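Prüfliste Greifzelle Gomine, Entnahme aus Papiertüten
Sonderprüfung nach Störung 451 (Finger schließt nach)

Stand: 12. April 2026
Geprüft von: Vsevolod Polishchuk
Gegengelesen: Senan Keogh
Anlage: Zelle 18, Steuerung Cetel, Greifer Brulorum

Anlass der Prüfung

Der Greifer hat nach dem Befehl "Öffnen" zuerst geöffnet und danach ohne neuen Befehl wieder geschlossen. Zu dieser Zeit war die Schutztür schon freigegeben. Verletzt wurde keine Person. Die Zelle bleibt bis zum Abschluss aller Punkte nur im Einrichtbetrieb, also mit reduzierter Geschwindigkeit und mit Zustimmtaster.

Bewertung: i. O. = in Ordnung, n. i. O. = nicht in Ordnung, offen = noch nicht entschieden.

1. Not-Halt und Schutztür

1.1 Not-Halt am Bedienpult: i. O.
1.2 Not-Halt am Handgerät: i. O.
1.3 Schutztür öffnet nur bei Stillstand des Arms: i. O.
1.4 Schutztür öffnet nur bei Stillstand der Finger: n. i. O.

Kommentar zu 1.4: Die Freigabe fragt nur die Achsen des Arms ab. Der Greifer ist in dieser Abfrage nicht enthalten. Das war wohl schon seit der Inbetriebnahme im November so und ist bei der damaligen Abnahme nicht aufgefallen. Ich halte diesen Punkt für den wichtigsten in der ganzen Liste.

2. Kabel und Stecker am Greifer

2.1 Kabelmantel ohne Scheuerstellen: i. O.
2.2 Stecker fest eingerastet: i. O. nach Korrektur
2.3 Kabel bleiben beim Absenken frei vom Tütenrand: n. i. O.

Kommentar zu 2.3: Das graue Geflechtkabel läuft in einem Bogen unter dem Greifer durch und biegt nahe der Innenwand der Tüte nach unten. Dazu hängt ein dünnes schwarzes Kabel vom Greifer in die Tüte hinein, vorbei an dem kleinen blauen Stecker. So kann sich das Kabel am Papier oder am Greifgut verfangen. Bitte kürzer führen und zusätzlich am Arm befestigen. 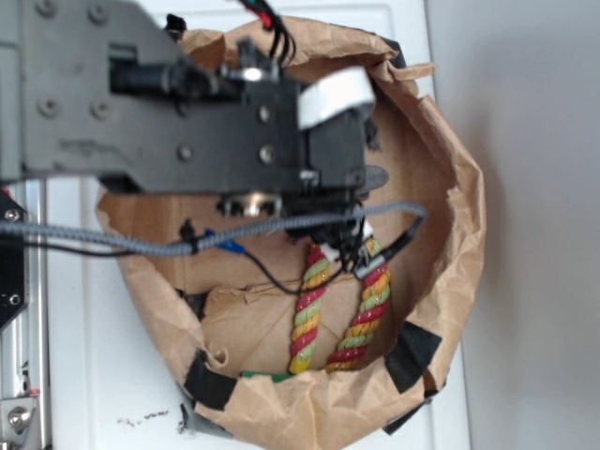 3. Greifer und Finger

3.1 Schrauben der Trägerplatte nachgezogen und markiert: i. O.
3.2 Spiel der Finger von Hand geprüft, Anlage spannungsfrei: i. O.
3.3 Leuchtende Kontaktflächen sauber, ohne Risse: i. O.
3.4 Finger bleiben nach "Öffnen" offen: offen

Kommentar zu 3.4: Der Fehler kam in 700 Zyklen ohne Last nicht ein einziges Mal. Mit Greifgut in der Tüte kam er bei Zyklus 919 der Zählung wieder. Ich vermute deshalb, dass der Kontakt an der Fläche als "Teil vorhanden" gelesen wird und die Steuerung den Griff fortsetzt. Beweisen kann ich es noch nicht. Das Protokoll der Steuerung liegt bei der Firma Chraibi zur Auswertung.

4. Greifgut und Behälter

4.1 Tüte am Rand mit Klebeband fixiert: i. O.
4.2 Keine losen Schnüre im Bereich der Finger: n. i. O.
4.3 Tüte ohne Öffnungen in Wand und Boden: offen

Kommentar zu 4.2: Am grauen Plüschteil hängt unten eine dünne weiße Schnur, sie bildet zwischen den beiden Fingern eine lose Schlaufe. Wenn die Finger unerwartet schließen, wird die Schnur eingeklemmt, und beim Anheben zieht der Arm das ganze Teil schief aus der Tüte. Für die Prüfläufe nur Teile ohne Schnur verwenden - oder die Schnur vorher abschneiden.
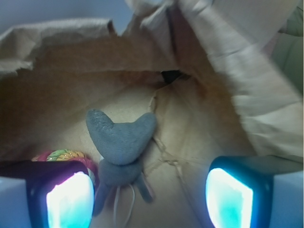
Foto: Greiferkamera Zelle 18 / V. Polishchuk

Kommentar zu 4.3: Bei der Rückwand ist oben eine kleine dunkle Lücke im Papier. Ob hier eine Naht offen ist oder nur eine Falte absteht, konnte ich nicht sicher entscheiden. Die Tüte wird vor dem nächsten Lauf ersetzt.

5. Kamera und Erkennung

5.1 Linse gereinigt: i. O.
5.2 Beide Finger im Bild sichtbar: i. O.
5.3 Bild während der Bewegung auswertbar: n. i. O.

Kommentar zu 5.3: Bei schneller Bewegung sind die Bilder stark verwischt. Das geflochtene Seil in Rot, Grün und Gelb und das graue Plüschteil daneben erkennt man als Mensch noch, aber die Kanten sind für eine Messung zu unscharf.

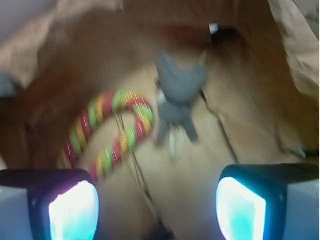
Die Erkennung darf deshalb erst auslösen, wenn der Arm steht. Bis jetzt ist in der Software keine Wartezeit eingetragen. Herr Keogh hat vorgeschlagen, das Signal "Position erreicht" zu benutzen und keine feste Zeit, und ich bin damit einverstanden.

6. Maßnahmen

6.1 Stillstand der Finger in die Türfreigabe aufnehmen. Zuständig: Keogh. Sperrt den Automatikbetrieb.
6.2 Kabelführung ändern, danach Punkt 2 komplett wiederholen. Zuständig: Polishchuk.
6.3 Auswertung von Chraibi abwarten, dann 3.4 neu bewerten. Zuständig: Polishchuk.
6.4 Auslösung der Kamera an das Signal "Position erreicht" binden. Zuständig: Keogh.

Bemerkung von S. Keogh: Mit 1.4 einverstanden. Bei 3.4 bitte auch die Version der Greifersoftware notieren, sie fehlt im Kopf der Liste.

Ergebnis: Zelle nicht freigegeben für Automatikbetrieb. Einrichtbetrieb nur mit zwei Personen.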